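Octobre, 23 h passées

Je m'étais promis de ne plus rien écrire sur l'association du quartier, et me revoilà. C'est la faute de la réunion de ce soir, dont je suis sorti avec mal à la tête et un dépliant de huit volets que je n'avais pas demandé.

Le sujet, donc : le verger partagé. On veut planter des pommiers sur le terrain en pente derrière l'ancienne laiterie Bélanger. Il y a du monde pour applaudir, beaucoup moins pour demander qui viendra tailler en février, quand il gèle et que le terrain est une patinoire. J'ai posé la question. On m'a répondu que « le collectif s'organiserait ». J'ai déjà vu un collectif s'organiser, c'était pour le compost, et le bac est toujours derrière chez moi avec son couvercle fendu.

Lucienne Caron a fait un exposé, et je dois dire qu'elle connaît son affaire. Elle a parlé des porte-greffes pendant une bonne demi-heure, sans notes. Le porte-greffe faible donne un petit arbre qui produit vite mais qu'il faut tuteurer toute sa vie ; le franc met des années à donner quoi que ce soit, et après il vous enterre. Elle veut des hautes tiges. Les autres veulent des pommes avant les prochaines élections. J'étais plutôt de son avis à elle, ce qui m'a agacé, car elle avait défendu la piste cyclable. 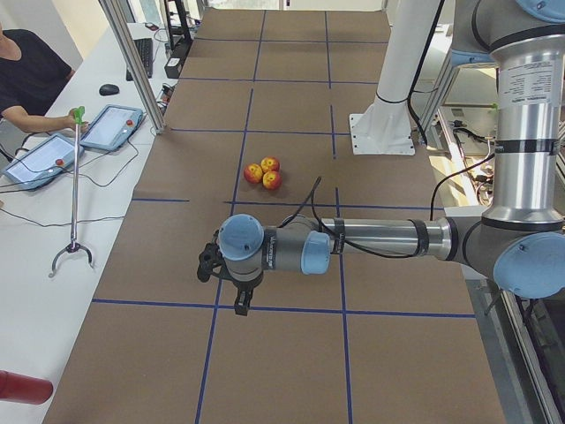 La longue table et son papier brun.

Je note le devis tant que je l'ai en tête : 2600 euros pour les plants, les tuteurs et la clôture contre les chevreuils. La mairie en met 300. Le reste, « on trouvera ». Le fournisseur serait Itden, une pépinière que je ne connais pas, dont le catalogue affirme que toutes ses variétés sont « naturellement résistantes ». Résistantes à quoi, ce n'est écrit nulle part. À la tavelure ? À l'oïdium ? Aux réunions de quartier ? J'ai cherché dans les petites lignes, j'y ai surtout trouvé les frais de livraison.

Mon père avait neuf pommiers et il se méfiait des variétés qu'on lui disait résistantes. Il prétendait que la tavelure lisait les catalogues. Il traitait à la bouillie bordelaise, le chapeau enfoncé jusqu'aux yeux, et ma mère fermait les fenêtres. Je ne dis pas que c'était mieux. Je me souviens surtout des caisses à la cave, des pommes posées sans se toucher sur de vieux journaux, et de l'odeur en janvier quand on descendait chercher le charbon. Il y en avait toujours une qui pourrissait au fond. On passait le samedi à trier et on mangeait les abîmées d'abord, de sorte qu'au bout du compte je n'ai jamais mangé que des pommes abîmées, toute mon enfance.
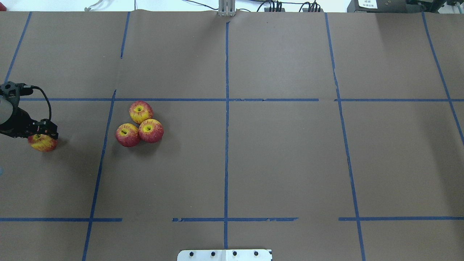
Des pommes rouge et jaune. Pour le goût, je réserve mon jugement.

On a ensuite discuté des variétés, et là, plus moyen d'en placer une. Un monsieur à foulard tient absolument à la Jolell, qui serait « la pomme oubliée du canton ». Oubliée à tel point que personne dans la salle n'en avait goûté, lui compris, il a fini par le reconnaître. J'ai appris à me méfier des fruits oubliés. Quelquefois on les a oubliés par injustice, je veux bien, la mode, les calibres, les grandes surfaces. Mais il y en a aussi qui étaient farineux et qu'on a laissés tomber avec soulagement. Ma grand-mère avait un poirier dont les poires ne mûrissaient jamais, elles passaient du caillou à la bouillie en une nuit. Je suppose qu'un de ces jours on va nous le ressortir avec un ruban autour.

Lucienne a proposé de commencer par 4 arbres, de variétés différentes à cause de la pollinisation, et de voir. C'était la seule phrase raisonnable de la soirée. On l'a remerciée et on est passé au logo.

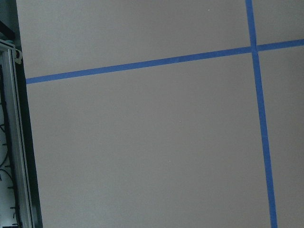
Le logo a pris plus de temps que les porte-greffes. Une feuille, ou une pomme avec une feuille, ou une main qui tient la pomme avec la feuille. Quelqu'un a parlé d'une application, Udunow, où chacun pourrait s'inscrire pour arroser à tour de rôle et gagner des points. Des points ! J'ai demandé ce qu'on faisait des points. Il paraît qu'on les compare. J'ai arrosé des arbres pendant quarante ans sans me comparer à qui que ce soit, et les arbres ne s'en sont pas plaints, à part le cerisier, qui est mort, mais il avait la gommose.

Je relis ce que j'écris et je me trouve de mauvaise foi. Il faudrait être juste : la pente est bien exposée, la terre n'est pas mauvaise (j'y ai enfoncé ma bêche au printemps, en douce), et l'eau de la laiterie peut se récupérer si quelqu'un répare la gouttière. Un verger là-haut, ce n'est pas une idée plus bête qu'une autre. Ce qui m'inquiète, c'est le troisième été, celui où il fait sec et où l'enthousiasme est parti en vacances. Un jeune pommier qu'on oublie en juillet, ça ne se rattrape pas avec un goûter en septembre.

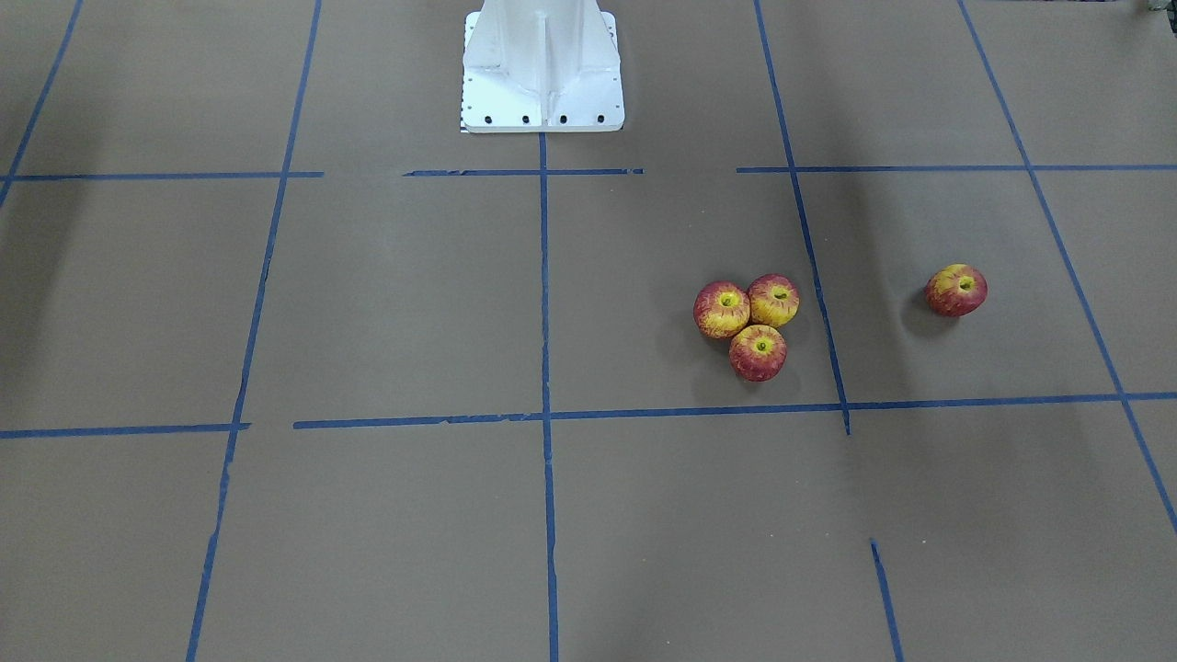

Le socle blanc et le quadrillage de ruban bleu.

J'ai quand même signé la feuille. En sortant, Lucienne m'a demandé si j'avais gardé la scie de mon père. J'ai dit oui, elle est quelque part dans l'appentis. Elle a dit que la taille de formation, ça s'apprenait mieux à deux. J'ai répondu que je ne promettais rien, et elle a eu l'air de prendre ça pour un accord, ce qui est bien dans sa manière.

À faire : retrouver la scie. Vérifier ce que c'est que cette pépinière Itden et demander à Lucienne sur quel porte-greffe ils livrent. Regarder si la Jolell existe dans le vieux livre de pomologie, celui à la couverture verte, si je ne l'ai pas prêté. Rappeler la mairie pour le bac à compost.

Il pleut depuis une heure. La gouttière de la laiterie doit couler à côté, comme d'habitude.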